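Course Materials > Work and Technology > Unit 6 > Handout

Unit 6: When the Kitchen Gets a Robot
Notes to read before the discussion session

We spent the last unit on warehouses, where the case for automation is at least easy to state. Kitchens are harder. The jobs are short, the tools are odd shapes, and the person doing one task is usually keeping an eye on two others. So when a vendor says a robot will "take over prep," your first question should be which prep, and who does the rest.

Our case is Grirklow, a company that cooks and packs meals for offices and clinics. It had 17 people on the prep line when it signed up for a trial with Wesora, which sells arms and the software that trains them. The sales pitch was that the arm would learn its handling tasks in simulation first, then move to the real counter. Graters were on the early task list. So were bottles, lids and pans.

6.1 The task as sold and the task as done

Ask a prep cook what grating involves and you will get a long answer. You fetch the grater, check that it's clean, pick the side you want, hold it steady, feed the cheese, stop before your knuckles, tap it out, and carry it to the sink. The simulation work breaks off one piece of this: take hold of the tool and move it.

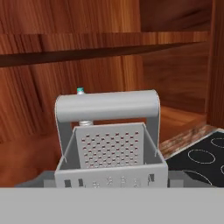

Be careful with the word "task" in vendor documents. In the Wesora proposal a task is anything with a start state and an end state that software can check. On the floor at Grirklow a task was "get the salads out." These two meanings slid past each other for most of the planning stage, and the price was worked out on the first while the staffing plan was worked out on the second. Keep that in mind when you see a chart of tasks automated. A high share of small motions can still be a low share of anyone's shift.

The proposal also counted time saved per motion. It assumed saved seconds add up to saved hours. They often don't. Ten seconds here and there, scattered over a morning, can't be sent home or put on another station.

6.2 What changed for the people

The trial ran through December. The company's internal report lists 191 stops that needed a person to step in. It does not say who stepped in, and that omission is worth a paragraph in your response paper. According to the interview notes in your reading packet, it was mostly the two most experienced cooks, who knew the station well enough to see what had gone wrong. Their own work was picked up by others. None of this appeared as a cost.

Three changes came up again and again in those notes:

- Where things are kept. Cooks used to leave tools where the next person would want them. They were asked to put them back in set positions.
- Pace. The arm was slower than a good cook and steadier than a tired one. People disagreed about which of those mattered.
- Talk. New hires learned by standing next to somebody. With the arm in that spot, they learned less.

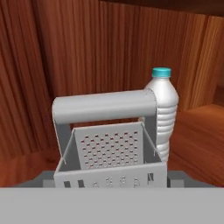 Does practice in simulation mean the robot is ready for the counter?
It means the robot has had a lot of cheap practice on a version of the job that somebody chose to build. Whether that version includes grease, a dented handle or a coworker reaching across is a separate matter, and buyers should ask to see the list.

6.3 Reading the numbers

Wesora reported 1260 successful simulated runs. I'd like to know how many were attempted, and the proposal doesn't tell us. The savings estimate was "up to 60 percent of manual handling," a phrase that also covers zero. Olaniyan, a smaller firm that bid on the same contract, promised less and gave its failure rate. It lost.

I am not arguing that the trial was a waste. Some cooks liked being spared the lifting, and repetitive strain is a real problem in this trade. My complaint is that the benefits were measured by the seller and the costs were absorbed by the line.

For the session

Bring one page on this: if you were a prep cook at Grirklow, what would you want written down before the arm arrived? Compare with the Kunholm agreement from Unit 4, especially the part on retraining during paid hours.

Handout revised 2018-02-09 | Questions: contact the course office | Back to top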